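Brusadeo Reopens Break Rooms After Summer Refit

Staff at the Brusadeo office building on Kong Street have their break rooms back. The last of the rooms reopened in September, closing out a refit that began in June and kept much of the second floor behind plastic sheeting for most of the summer.

The work covered 3 floors and replaced plumbing, lighting and storage. Each room now has a sink with a filtered tap, a full-size refrigerator and separate bins for cans, paper and food waste. The old vending machines were taken out in July. Two new ones went in next to the elevators, where they can be restocked without a cart being pushed through the seating area.

Ming-te Lui, the building manager, said the project ran two weeks past its first schedule. A shutoff valve behind the third-floor sink had to be replaced, and the part took longer to arrive than expected.

"We could have opened with the water off, but people wanted coffee," Lui said. "So we waited."

Futier, the contractor on the job, did most of the noisy work before 8 a.m. Tenants had asked for that in the spring, after drilling in the lobby interrupted calls on the lower floors.

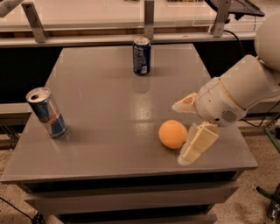 The building houses 308 employees across several tenants, the largest of which is Huteo, a payroll services company. Huteo staff used a temporary kitchen on the ground floor during the refit. That space will go back to being a mail room in October, once the shelving is returned from storage.

Seating has gone up as well. The three rooms together can now hold 110 people, and the second-floor room has a quiet corner with a door that closes. Food is allowed there, phone calls are not. A sign-up sheet for group lunches hangs by the entrance to each room, and bookings are limited to an hour between noon and 2 p.m.

A few items are still open. The dishwasher on the first floor has been delivered but not connected, and a replacement blind for the west window is on order. Lui said both should be finished before the end of October. Until then, tenants on the first floor are asked to wash their own dishes and leave the drying rack clear at the end of the day.

Can recycling has changed with the new layout. Cans should be emptied in the sink before they go in the bin - the bins are lined with paper sacks, and a half-full drink will soak through. The sacks are collected each evening at 6 p.m. Glass bottles still go to the loading dock.

Refrigerators will be cleared on the last working day of each month, starting in October. Food without a name on it will be thrown out. Labels and a marker are kept in the top drawer beside each sink.

Tenants with questions about the rooms, or who need a new access badge, can stop by the building office on the ground floor between 9 a.m. and 4 p.m.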